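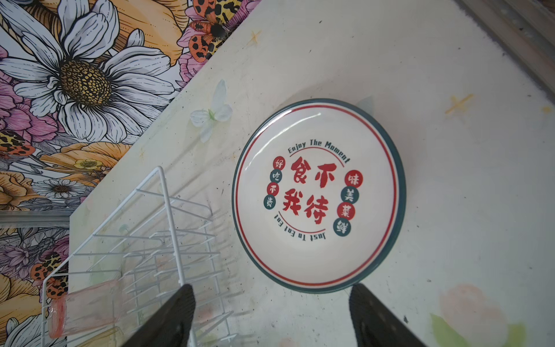

3장. 접시 꽂기 과제 준비하고 돌려 보기

2장에서 팔 고정이랑 전원 연결까지 끝냈으면 이제 제일 재밌는 부분이에요. 우리 동아리 Pamutden의 첫 과제는 늘 접시 꽂기입니다. 저도 신입 때 이걸로 시작했고, 첫날엔 접시 모서리만 신나게 긁다가 집에 갔어요. 그러니까 처음에 안 된다고 기죽지 마세요! 이 장은 작년 판을 제가 다시 쓴 거라 말투가 좀 수다스러운데, 순서만큼은 그대로 따라 해 주세요.

3.1 작업대 차리기

1. 작업대 위를 마른 천으로 한 번 닦습니다. 꽃무늬 시트는 원래 얼룩이 좀 있으니까 박박 문지르지 마세요. 무늬가 벗겨지면 지난번에 모은 데이터랑 배경이 달라져 버려요.
2. 흰색 철제 식기 건조대를 손목 카메라 화면의 왼쪽 아래에 오도록 놓습니다. 접시 꽂는 칸은 다 비워 두고, 옆에 걸린 분홍빛 도는 주황색 통은 빼지 말고 그대로 두세요.
3. 접시를 바닥에 평평하게 놓습니다. 기본 접시는 청록색 테두리에 가운데 빨간 글씨로 食不我待라고 적힌 그 접시예요. (저희끼리는 그냥 "밥 접시"라고 불러요. 회의록에 밥 접시라고 나오면 이거예요.)
4. 접시는 "Enjoy The Moment"가 화면 위쪽으로 가게 돌려 놓습니다. 반대로 놓으면 "Just To Eat Eat"가 똑바로 읽히니까 금방 알 수 있어요.
5. 천장 등을 켜고 창문 블라인드를 내립니다.

참고: 접시에 유약 광택이 있어서 조명이 조금만 바뀌어도 하얗게 반사되는 자리가 달라져요. 약한 반사는 괜찮은데, 가운데 글씨가 날아갈 정도면 스탠드를 옆으로 치우고 다시 보세요.

3.2 손목 카메라 확인

1. 노트북에서 Hononer를 켜고 '손목' 탭을 누릅니다.
2. 화면 아래쪽에 검은 집게 손가락 두 개가 다 보이는지 확인합니다. 하나만 보이면 카메라가 돌아간 거예요. 손으로 비틀지 말고 고정 나사를 풀어서 맞추세요.
3. 집게를 끝까지 벌린 다음, 접시가 두 손가락 사이쯤에 오도록 팔을 옮깁니다.
4. 화면이 뚝뚝 끊기면 케이블을 노트북에 바로 꽂아 보세요. 허브를 거치면 이상하게 꼭 끊기더라고요.

주의: 집게를 벌린 상태로 팔을 확 내리지 마세요. 손가락 끝이 접시 밑으로 파고들면 모터가 계속 힘을 주다가 과부하로 멈춥니다. 바닥 가까이에서는 속도를 반드시 5로 낮추고 움직여요.

3.3 손으로 조종해서 한 번 성공해 보기

녹화는 나중 문제고, 일단 조종기로 직접 해 보는 게 먼저예요.

1. 조종기의 녹색 버튼을 누른 채로 팔을 접시 가장자리 쪽으로 천천히 보냅니다.
2. 손가락 하나는 테두리 위, 하나는 바깥쪽 아래로 들어가게 손목을 기울입니다. 여기가 제일 어려워요. 저는 숨을 참게 되던데 안 참아도 됩니다.
3. 집게를 살살 오므리고, 접시가 물리면 잠깐 멈춥니다.
4. 건조대 높이보다 위로 들어 올린 뒤에 손목을 세웁니다. 순서를 바꾸면 접시가 철사에 걸려요.
5. 빈 칸에 맞춰 내리고, 접시가 철사에 기대면 집게를 벌립니다.
6. 팔을 위로 똑바로 빼고 대기 자세로 돌려보냅니다.

주의: 접시는 도자기예요. 움직이는 동안 손을 넣어서 받으려고 하지 마세요! 떨어질 것 같으면 그냥 빨간 정지 버튼을 누르고, 깨지면 깨지는 거예요. 조각은 장갑 끼고 치웁니다.

3.4 녹화하기

1. '새 에피소드'를 누르고 이름 칸에 조 이름이랑 번호를 씁니다.
2. 삐 소리가 2번 나면 시작합니다.
3. 한 에피소드가 끝나면 성공인지 실패인지 바로 표시하세요. 미뤄 두면 진짜 기억이 안 나요.
4. 접시를 원래 자리 근처로 돌려놓되 위치는 매번 조금씩 바꿉니다. 방향은 3.1의 4번대로 유지하고요.

조마다 목표는 200개예요. 많아 보이지만 손에 익으면 화요일 모임 몇 번이면 채웁니다. 저희 조는 17번째쯤부터 갑자기 잘되기 시작했는데, Merike Tamošiūnaitė 선배 말로는 손목을 먼저 기울이고 다가가는 습관이 들면 그렇대요. 막히면 선배가 올려 둔 조종 메모부터 읽어 보세요. 공유 폴더의 Donum 안에 있습니다.

3.5 끝내기

1. 팔을 대기 자세로 보내고 집게를 오므립니다.
2. 전원을 끄고 나서 케이블을 뽑습니다.
3. 접시는 수건에 싸서 선반 아래 칸에 넣습니다.
4. 녹화 파일이 서버에 다 올라갔는지 확인한 다음 노트북을 덮습니다.

July 대회에 나가는 조는 4장으로 넘어가기 전에 3.3을 연달아 다섯 번 성공하고 오세요.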